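Grustgate Tabletop Kitchen Tasks: Rice Cooker Subset

Data card, version 3

Summary

Grustgate is a collection of short egocentric recordings of small kitchen tasks carried out at a table. This card covers the rice cooker subset only. The kettle and lunchbox subsets have their own cards and use a different label set, so labels should not be merged across subsets without the mapping file.

The subset contains 36 sessions. Each session is one person working through a fixed task list with one countertop rice cooker. Sessions were recorded in August in a shared workroom.

Contents

sessions/ one folder per session
labels/ step labels, one file per session
objects/ object list and naming rules
splits/ train and test session lists
mapping/ label mapping to the other subsets

Task list

Every session follows the same order:

T01 open lid
T02 remove inner pot
T03 replace inner pot
T04 add measured dry rice
T05 close lid
T06 press a panel button
T07 open lid, pour rice back
T08 wipe rim
T09 close lid

No session includes cooking. The cooker is unplugged throughout, and T06 is labeled on contact with the button only. Water was left out of the task list after early trials, when damp rice stuck to the pot and changed how T07 had to be done.

Objects

The cooker is the only object required in every session. It has a hinged lid, a removable dark nonstick inner pot and a front control panel. The lid has a perforated plate on its underside. For labeling, the plate is part of the lid and is never a separate object, even in T08, where the wiping hand often touches it.

The cooker stands on a white rectangular table. The starting position is near the center of the table with the panel toward the person doing the task. Small drift between tasks is allowed and was not corrected.

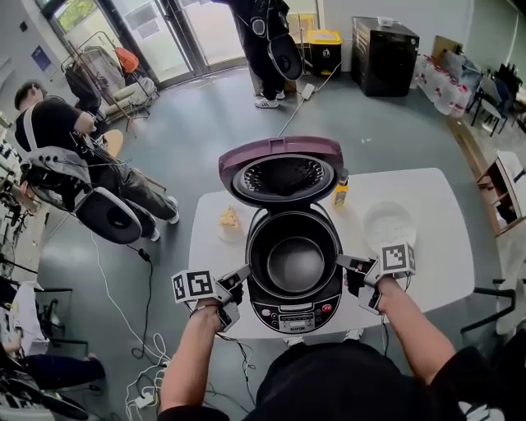
Other items may be present on the table during a session. They are listed in objects/ as "bystander" and carry a position label but no step label. Typical bystanders are cups, small bottles and round containers. Contents are recorded only when they can be identified without doubt; otherwise the field reads "unknown". Bystanders were not cleared between sessions, and their placement should not be treated as random. The same bottle can turn up on the same side of the table for several sessions in a row.

Step labels

Each label has a start time, an end time, a task code and a state pair. The state pair records the cooker before and after the step, using two fields:

lid: closed, partial, open
pot: in, out

"Open" means the lid has come to rest at its upper stop. A lid held up by hand below the stop is "partial". Pot state is "in" only when the rim of the pot sits level with the body. A tilted pot is labeled "out", which annotators found counterintuitive and which accounts for most of the corrections made in version 2.

Whether the pot is empty is a separate optional field. It is filled in only when the bottom of the pot can be seen. With the lid partial or closed, the field is left blank even if the answer could be worked out from the previous step.

Annotation

Labels were made in Troment, exported as plain text and checked against the state rules with a script. Two annotators labeled each session independently. Where start times differed by more than 12 frames, a third pass settled the value. All video is at 30 frames per second.

Step T08 had the lowest agreement. Annotators differed on whether the step starts when the cloth is picked up or when it first touches the rim. Version 3 uses first touch. Files from version 1 still use pickup and should be discarded.

Splits

Splits are by session. The test list holds 12 sessions and the train list holds the remainder. Some people appear in both lists. Users who need a split by person can build one from the person field in the session header, which holds a code and nothing else.

Known issues

The panel buttons are small, and T06 is often hidden by the hand. The button field is blank in these cases.

The raised lid hides whatever stands directly behind the cooker. Bystander positions in that area are carried over from the last clear view and marked "held".

Other people may be visible in the room. They are not labeled, and no audio is distributed.

Rice spilled during T04 or T07 is not labeled. Loose grains may remain on the table in later sessions.

Only one cooker model was used. Lid angle and hinge stiffness vary a good deal between models, so results on T01 and T05 should be reported with that in mind.

Changes

v3 T08 start rule changed; "held" marker added
v2 pot state corrected for tilted pots
v1 first release

Maintenance

The subset is maintained by Pasichnyk. Label corrections should give the session number, the task code and the proposed times. Corrections are collected and applied at the next version; released files are not edited in place.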